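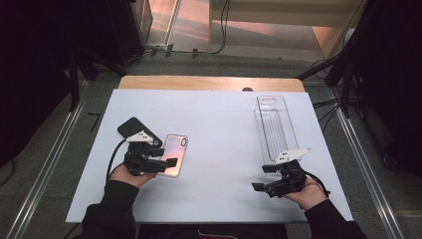
Fongchan Suksawat has argued that a learning system should be shown a task by hands that can feel it, and that a person steering a robot arm from across the room loses too much of that feeling to be a good teacher. Handheld demonstration collection is a way of gathering examples built on this view. A person holds a gripper in each hand and does the task directly, while the movement of the grippers is recorded. The recordings are later used to train a control program, usually called a policy, for a two-armed robot fitted with similar grippers.

The method is a form of imitation learning, in which a system learns from examples of a task being done. It is mostly used for tabletop work that calls for two hands, such as sorting, folding, packing, and placing thin or slippery parts.

Equipment

The grippers are made to be light enough to hold for long periods. Each has two fingers that open and close and a plate on top printed with dots. The dots serve as reference points from which the position and angle of the gripper can be worked out. Wired grippers send their finger opening over a cable, which also supplies power. Wireless versions exist, but their batteries add weight at the wrist.

A plain work surface is commonly used, often a white board laid over a table. It hides the grain of the table and makes object edges easier to separate from the background. Operators on many projects wear dark sleeves for a similar reason. Some projects change the surface every few sessions so that the policy does not come to depend on one color.

Before a session the tracking is calibrated. The operator holds both grippers still at marked points and then moves them through a fixed pattern. If a gripper is dropped or its plate is bumped, calibration is repeated before any more examples are taken.

Collecting an example

A single example is called an episode. It begins with the objects in a starting layout and the grippers open, and it ends when the task is done or the operator gives up. Most projects keep the starting layout loose. A case may be turned, moved to the other side of the board, or laid partly over another item. Without this variety, a policy tends to reach for the same spot every time.

Operators are asked to move at a steady pace and to keep the marker plates from turning away from the tracking cameras. Holding each gripper from underneath, with the palm up, leaves the plate uncovered. Beginners often cross their wrists or rest one gripper against the other, and both habits cause gaps in the tracking.

Phone cases are a common practice object. They are thin, they bend a little, and they come in clear, tinted, and solid versions. A typical task is to pick up a case, turn it upright, and stand it in a tray with low ridges. Clear cases and clear trays are harder for a vision system than dark ones, as their edges change in appearance with the light. 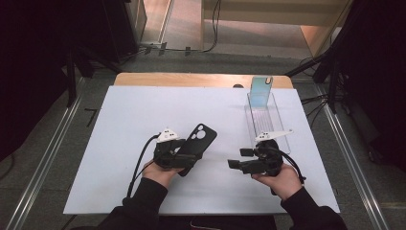 Dark cases bring a different problem when the gripper fingers are also black, as the boundary between finger and case can be hard to find. Collections that include both kinds generally label them, so that success can be measured for each one later.

The free hand is recorded as fully as the working hand. In many two-handed tasks one gripper waits, steadies the tray, or moves out of the way, and a policy has to learn these movements too. Early collections sometimes dropped the idle side to save storage. Robots trained on them tended to leave the second arm where it would block the first.

Failed and corrected episodes

Practice differs on what to do with mistakes. One approach is to discard any episode in which an object is dropped. Another is to keep it if the operator picks the object up again and finishes. Episodes of the second kind are called recoveries, and they are useful when a robot drifts away from the movements it was taught. Most projects store recoveries with a tag and decide at training time how many to include.

Episodes with a tracking gap are usually removed. Short gaps can be filled by estimating the path between two known points, but this works poorly near the moment of grasping, when small errors matter most.

The Flekby collection

Flekby is a collection of two-handed tabletop episodes gathered by Bralness at its Gandville workshop. It holds 3029 recorded episodes, of which 2040 passed review and are used for training. The rest are kept separately for work on error detection. The tasks are divided into 22 types, including tray loading, lid closing, and cable coiling.

Review is done with a program called Wannasri, which plays an episode beside a plot of the finger openings. It takes 2 reviewers to accept an episode. If they disagree, the episode goes into a waiting list and is looked at again by the operator who recorded it.

Limits

A human arm can reach positions that a robot arm cannot, so some episodes have no usable match on the robot. These are found by running the recorded path through a model of the robot before training. Handheld grippers also do not record how hard the operator is pressing unless force sensors are added to the fingers. For tasks such as snapping a case onto a phone, the path alone may be too little to learn from.

Operator fatigue affects the data as well. Movements become shorter and less varied toward the end of a long session, and many projects rotate operators or change the task after a set number of episodes.

See also: imitation learning, teleoperation, motion capture, bimanual manipulation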